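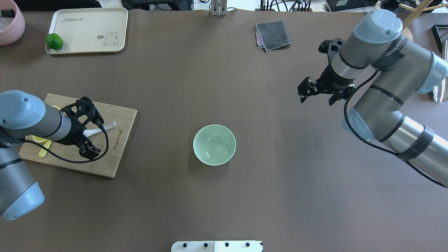
Slide 1. Two arms, one bowl, one cutting board.

NOTES — chores talk, Trustumlow evening session, 18 Feb 2019
Keep moving, slides are light, talking is the bulk of it.

Open with the question on the flyer: can machines do chores yet? My answer is a few, slowly, on a good table. Say it up front so people can relax and argue with me later.

Leave slide 1 up while they settle. Ask the room what the next move should be. Someone will say put the spoon in the bowl. Someone else will say tidy up. Good — that's the whole problem. "Tidy up" means something to you, the arm needs it broken down. Which thing, where to, which way up, when are you done.

Point at the bowl. Shiny inside. Glossy stuff is a pain for cameras, highlight moves when you move. Then the towel at the back. Folded cloth has no fixed shape, pick up one corner and it's a different object. Don't get stuck on cloth!! Last time I lost the whole middle of the talk to towels.

Then the Konia story, short version. Packing bench at the shop, one part, same tray, same spot. Ran over 700 cycles between stops. Everybody impressed. Then the supplier changed the tray and it stopped dead. The arm was fine, the tray was a bit taller, thats all. Pause here.

Shop floor = you get to fix the world in place. Kitchen = the world gets moved by whoever made breakfast.

Next slide.

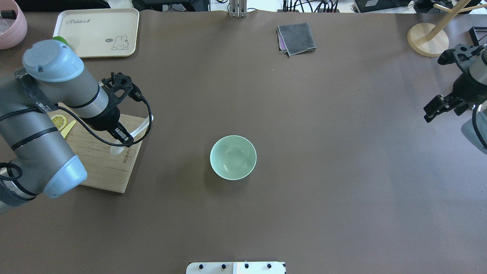
Slide 2. Spoon in the gripper, bowl still empty.

Spoons. I could do the hour on spoons. Thin handle, lies nearly flat, not much to get hold of. Two fingers have to come down close to the board without hitting it. A kid does this without looking.

Look at how it's held — handle up, tip down toward the board. Ask: is that a good grip? Depends on the job. Stirring, maybe. Laying it in a drawer, you might want to turn it first. Grip gets chosen for what comes AFTER, most demos skip this.

Other arm has nothing in its fingers. People always ask why two. Holding a bowl still while you stir, opening jars, folding. Two arms also means two things that can bump into each other, so the planning gets a lot harder.

Numbers from the Kotian trial, say them slow:
200 spoon pickups, 5 dropped
575 sec for the full table reset, start to finish
Me, same table, by hand — didn't time it, didn't need to

Don't oversell the pickups. Same spoon every time, same lighting. Swap in a clear plastic one and I woudn't bet my lunch.

What's ready now (my opinion, say so): sorting known items, moving trays, loading a machine with one kind of part. Floors, sort of, if you pick up the socks first.
Not ready: laundry end to end, real cooking, wiping around stuff, anything with a bag in it.
Somewhere between: setting a table, putting dishes away if the dishes are tough.

Kimari question will come up, they want a price per hour. Don't give one. Say the arm is the cheap part compared with the person standing next to it resetting things. Count that person's hours too, or the sums are junk.

If there's time — safety around kids and pets. If not, skip to questions.

Likely questions:
jobs? — be straight, shop floor first, homes much later
when can I buy one? — no date, don't get talked into one
does it learn? — some. It needs lots of tries and somebody to show it
can it wash up? — water + cameras + wiring, long answer, offer to talk after

Next meetup is September, sign up sheet by the door. Bring the spare adapter, the projector here only takes the old plug.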